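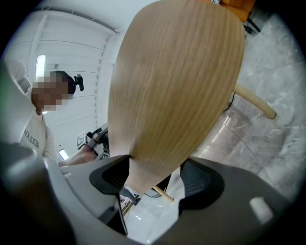 Pale wood with a straight grain. Furniture will be collected separately in Trenside from October.

The town of Trenside will begin to collect used furniture separately from other bulky waste in October, the town office announced on 16 June 2024. Tables, chairs, shelves and small cabinets which are still in usable condition will be brought to a former printing hall on Halvorsen Street, where residents can buy them at a low price.

Until now, everything that was left at the curb on collection days went into the same truck and was pressed. According to the town office, 1226 pieces of furniture were picked up in this way during last year. How many of them could have been used again is not known, but the head of the waste department, Charmaine Hlongwane, believes that it was a large part.

"When a chair has been through the press, there is no more discussion about its condition," Hlongwane said at the presentation of the plan. "We want to look at it before, and for this we need a dry place and a little time."

The new collection must be booked by telephone or at the counter of the town office. A household can give up to two pieces for free at each collection. For every further piece a fee of 50 crowns will be paid. Mattresses, upholstered sofas and furniture with signs of woodworm are not accepted and will still go with the bulky waste.

The work in the hall will be done by Tarkisell, a repair company which already takes care of the benches in the town park. Two carpenters will be employed there. They will tighten joints, replace missing screws and glue loose veneer, but they will not paint or sand the furniture. The company says that most buyers prefer to do this themselves.

A trial was held last winter in the streets between the railway station and the river. There, 362 households received a letter with an invitation to register their old furniture. Mei Park, who led the trial, said that dining chairs were offered most often and that large wardrobes caused the most difficulty – many of them could not be carried down the stairs without being taken apart, and the fittings were then lost.

For this reason residents are now asked to put screws and hinges in a bag and to tape the bag to the inside of a door or under the table top. Drawers should be empty, and keys should remain in the locks.

Not everybody is satisfied with the plan. Ezekiel Holloway, the owner of a second-hand shop near the market square, fears that the prices in the hall will be too low for him to compete with. He has asked the town to leave older and more valuable pieces to the private shops. The town office answered that it will meet with the shop owners before the opening, and that no price list has been decided yet.
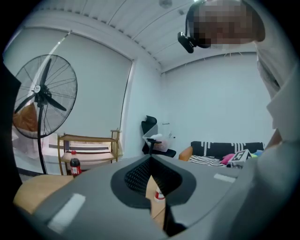

Can furniture be brought to the hall without booking a collection?

Residents may bring usable pieces themselves during opening hours, and no fee is charged for this. The staff at the entrance will look at each piece and can refuse it if it is broken or too damp.

The opening hours will be printed in the waste calendar, which is sent to all addresses in Trenside before the start of the collection. The hall has an entrance for vans on the north side. Parking for private cars is possible in the yard, but only for loading.

The town council has approved the rent of the building for two years. After the first year the waste department will give a report about how much furniture was sold and how much had to be thrown away in the end. A similar hall for building materials, such as doors and floor boards, was also discussed – but for this the council did not find a suitable building.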